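I have been meaning to write about my grandmother's letters since February, and every time I sit down to do it I end up making tea instead. So today, Aug 28, 2026, the tea is already made and I have run out of excuses!

There are 212 of them. My grandfather worked away for long stretches when they were young, and she wrote to him whenever she had a stamp (and sometimes, I suspect, when she didn't). He kept every one in an old biscuit tin, and when my aunt moved last year the tin came to me, along with a very heavy iron I still haven't found a home for.

I read them slowly, a few each evening. Mostly they're about nothing much – the price of onions, a neighbor's goat, whether the roof would last another rainy season. She signed them all "your Mrs. Quansah," even the cross ones, and there are some wonderfully cross ones.
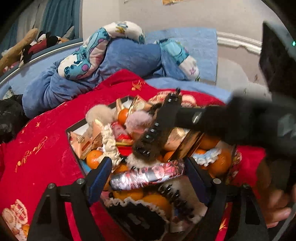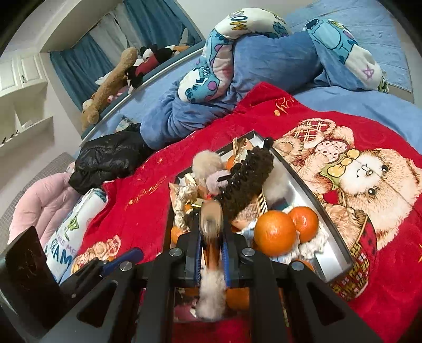 *Stitch blanket and red cloth with gold stars on the bed first, then the box of hair clips and citrus.*

Anyway, reading them made me want to write a few letters myself. I bought a pad of cream paper and wrote to my cousin Yayra, four pages, front and back, with my hand cramping by page two. It took ages to reach her and she called me the same evening it arrived, laughing, because I'd spent most of a page on my tomatoes. But then she wrote back! Her letter is on the fridge now, and I've read it more times than any text message I've ever gotten.

If you'd like to try it, start with somebody who won't mind your handwriting. Mine has gotten terrible, all loops and no letters. I've got 78 of Grandma's still to go, and I'm in the middle of one where she is furious about a borrowed cooking pot, so I'm off to find out whether she got it back.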